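**Ticket 412 – left gripper stream drops mid-task**
Opened: Mon 30 November, Lawal Onyeka
Assigned: Aslı Tatlı
Project: Dridavex (student manipulation team)

Left gripper log ends at sample 1,021. Right gripper log is complete. Same result on two runs of the sink task.

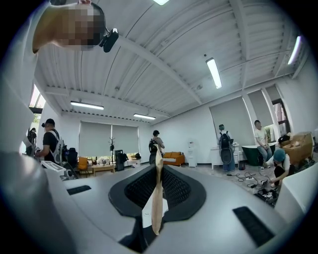 Tatlı: Sync offset is fine, so I ruled out the clock. Next suspect is power. The white power strip is on the floor in the same tangle as the black cables, and I want the data lines moved clear of it before the next run. Firmware matches on both units.

Onyeka: Lines moved. Left stream now reaches nearly 200 samples more, then drops. Swapped the USB cable left to right.
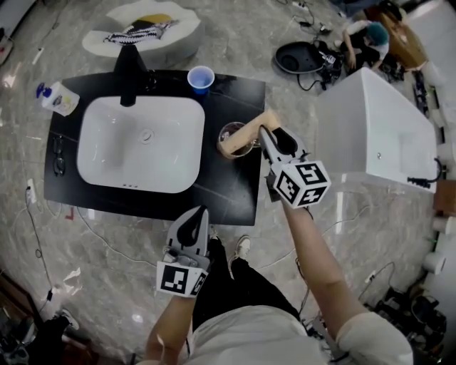

Fault followed the cable. Replaced it with the Nakajima spare – no drops in 100 starts. Old cable tagged and handed to Chrysoula. Status: resolved, pending her continuity check.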